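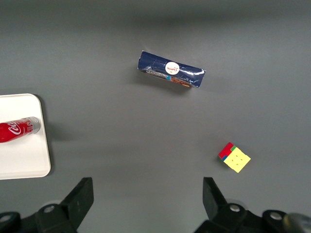

Ruba Khoury asks whether the gleaning laws are really about charity at all, or whether we have read that into them. Fair question, and I said I'd answer in a thread, so I will try.

The texts first. Leviticus 19:9-10, Leviticus 23:22, Deuteronomy 24:19-22. Landowners are told to leave the edges of the field, the dropped grain, the forgotten sheaf, and whatever stays on the tree or vine after the first picking.

Look at the verb in Leviticus. The owner is told to "leave" these things for the poor and the foreigner. He isn't told to gather them up and hand them out.

That matters for Ruba's point. The owner doesn't choose who comes. He doesn't interview anyone. The poor person walks in and does the work of harvesting, same as the hired hands.

So I'd say the law treats the edge of the field as something the owner never had full claim to. In Leviticus 25:23 God says the land is his, and the people are tenants on it. I read the gleaning laws in light of that.

How wide is the edge? The Torah doesn't say. The rabbis took it up later, and the Mishnah (tractate Peah) gives a minimum of one part in 60. It also says that in principle there is no upper limit.

I like that the Torah itself gives no figure. A farmer had to look at his own field and decide, and his neighbors could see what he had decided.

Then Ruth 2. Ruth asks permission to glean, which some readers take as plain courtesy and others as a sign that the law wasn't always kept. Boaz has to order his men not to touch her, and that leans me toward the second reading.

Verse 16 is the part people remember. Boaz tells the men to pull some stalks out of the bundles and leave them for her. He is going past the law there. But she still gathers it herself, and she beats out the grain herself in the next verse.

Where I part ways with Ruba a little: Deuteronomy 24 ties all of it to memory. "Remember that you were a slave in Egypt." That is a claim about what is owed, but it's also meant to work on the heart. I don't think we have to pick one.

Nizar Smadi raised the harder problem when we studied this in June. Almost none of us own a field. What is the edge of a salary?

Our group at Buenaventura argued over that for most of an evening. One suggestion was overtime hours. Another was a spare room. Somebody with a small business said it could mean jobs you keep open for people with gaps in their work history, and I thought that was closest to the text.

We do have a benevolence fund, and it had $2,000 in it at the last report. I'm glad of it. But there is a form to fill in and a meeting to wait for, and Ruth had neither.

I don't have a plan to replace the form. I'd just like us to read Leviticus 19 before we next revise it.

Next passage is Deuteronomy 15, on canceling debts. If you want to read ahead, go through verse 18 - the part on releasing servants belongs with it.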